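Ticket 2211
Opened: August 16, 2021
Site: Urnasow, bench 2
Unit: Illa hand-held gripper, Barrera finger pads
Task: organizer box – open lid, close lid, press both latches
Priority: high (pinch + data loss)
Status: waiting on part, workaround in place

Summary
Fingers close on their own when the tool is held open past the soft stop. Happened 5 times this morning, all on the organizer box task. One operator got a fingertip caught between the pads. Red mark, no skin broken, logged in the safety book anyway. Bench 2 stopped after that. Bench 1 running same firmware, no trouble so far.

What operator reported
Squeeze trigger, release, fingers go out to full width. Hold there while lining up on the box. After a few seconds pads snap inward, no trigger input. Sometimes halfway, sometimes all the way. Screen shows width 0 before the fingers have even moved, then it catches up. Twice the box got clipped on the way and slid on the table. No cracks in the lid.

First checks
Battery swapped. No change.
Cable reseated at both ends. No change, but the plug on the tool side felt loose, see below.
Restarted Zirkance recorder. Fault came back on the second try.
Finger screws checked, all tight. Pads scuffed along the edges but square to each other. Left them.
Trigger spring OK, comes back fully, no sticking.
Tried it with nothing on the table, held open through a full take. No fault!! Put the box back, fault on the next take. Spent too long on this. The box has nothing to do with it, it's the wrist angle. You tip the tool down to get at the latches and that pulls the cable.

Reproducing it
Tool held open, tipped down toward the box, lid back flat, compartments empty so there is nothing to spill if it snaps. Hands off the table. Second person on the stop button. Don't do this one alone.

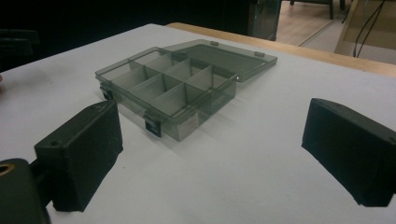
Log, afternoon

13:10 Pulled the width log from Zirkance. Encoder count sits fine at 2000 with fingers open, then drops to zero in one sample. No ramp. Real motion can't do that, so it's signal and not the motor.

13:25 Wiggled cable at the strain relief, motor power off. Count drops every time it bends toward the palm side. Bends the other way, fine.

13:40 Opened the back cover. Encoder connector half seated, one of the wires pulled back in the housing. Pushed it in with tweezers. Held for one take, then dropped out again. Crimp is bad, needs a new harness.

13:55 So why does it close? Controller sees zero, thinks position is lost, starts homing. Homing goes inward. Nothing on this tool asks the operator first. That is the safety part of this ticket and a new harness does not fix it.

14:20 Checked the settings file on bench 1. Same auto home flag, set on. Turned it off on both benches. With the flag off and the cable bent, the tool now throws an error and the fingers go limp. Annoying but it won't bite anybody.

14:45 Three tipped-down takes with flag off. Error on the first two, third one clean. No snap on any of them. Stopped there.

Data
Takes from this morning on bench 2 are suspect. Width channel can't be trusted even where the video looks good. Marked them hold in Zirkance, please don't delete – want to run the dropout check over them first. Anything with a one-sample drop to zero gets thrown out. Bench 1 takes are fine to use.

Until the part comes
Bench 2 tool is tagged and on the shelf. Do not borrow it for bench 1.
Auto home stays off. If you reflash, the flag goes back to on, so check it after.
Home by hand from the menu, fingers clear, before each session.
Keep your free hand out from between the pads, also when the tool is just sitting there powered.
Latch work only with the cable clipped to the forearm strap with some slack in it.

Open items
Harness ordered from Barrera, no ship date yet.
Asked Illa if homing can go outward, or wait for a trigger press. They answered that it's planned for the September firmware. Asked for it in writing.
Strain relief on bench 1 needs looking at too, havent had time.
Safety book entry needs a second signature.

Leaving ticket open.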